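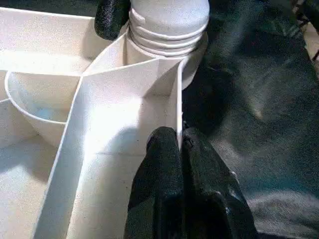
Subbarao Pinto asked, after the last issue, why Naltberg still sorts its small fasteners by thread pitch first and length second when the stock software sorts them the other way around. He wanted to know if the two orders had ever been reconciled, and if not, which one a person standing at the bench should follow.

The bench order stands. The software order is a display setting and can be changed by anyone with a login. Go to the stock list, open the column menu, and put pitch ahead of length. The setting is saved per user, so changing it on one terminal does not change it for the person on the next shift.

The bench order goes back to the first Prerura cabinets. Those cabinets had fixed drawers, and the drawers were allotted by pitch so that a coarse screw and a fine screw of the same diameter never sat side by side. Mixed pitch is the most expensive sorting error in this shop. A screw of the wrong length is usually noticed before it is driven. A screw of the wrong pitch will often start by hand, go in a turn or so, and bind, and by then the insert is damaged. Last year's rework log lists 31 damaged inserts under "cross-threaded." The log does not separate wrong pitch from poor alignment, and a column for that has been added to the new form.

Part numbers. The Skumness series uses a three-part code: diameter, pitch, length, in that order, followed by a letter for finish. The older Bach series puts finish first and leaves pitch out entirely where the thread is coarse. A Bach code with no pitch field should be read as coarse. It should not be read as unknown and it should not be sent back for relabeling. There are 406 Bach codes still active, and they will be converted as each item reaches its reorder point. Until an item is converted, its old label stays on the compartment and the new code is written on the bin card only. Two labels on one compartment caused trouble in spring and will not be tried again.

Returns. Loose hardware coming back from assembly goes into the returns cup at the end of the bench and nowhere else. It is not to be dropped into the nearest compartment that looks right. Whoever clears the cup checks each screw against the pitch gauge, then the length gauge, and restocks it. Anything with a rounded drive, a nicked first thread, or visible adhesive goes to scrap. Screws that came in with thread-locking patch are scrapped after one use, even if the patch looks sound. The gauges are kept on the hook under the shelf. The smaller pitch gauge has a bent leaf at the fine end, and a replacement is on order. Use the one from inspection for fine threads until it arrives.

Minimum quantities. The default reorder point of 100 pieces was set when lead times were shorter. It remains in place for plain zinc finishes. For black oxide and stainless, the reorder point is now two boxes, whatever the box count. Bin cards for these items have been reprinted. If a card still shows the old figure, cross it out, write the new one beside it, and initial the change.

Washers and nuts are not covered by any of this. They continue to be sorted by inside diameter, then by thickness, and are counted by weight on the small scale. The scale needs ten minutes to settle after it is switched on, and readings taken earlier tend to run low. Tare the cup every time. The cups look alike but do not weigh the same.

Pinto also asked if left-hand threads could be given their own row. They can, and they will move to the bottom row in November, with a red stripe on each bin card. The part numbers will carry an L after the finish letter. Existing stock will be relabeled at the same time. Questions about code conversions should go to the stores inbox with the old code in the subject line.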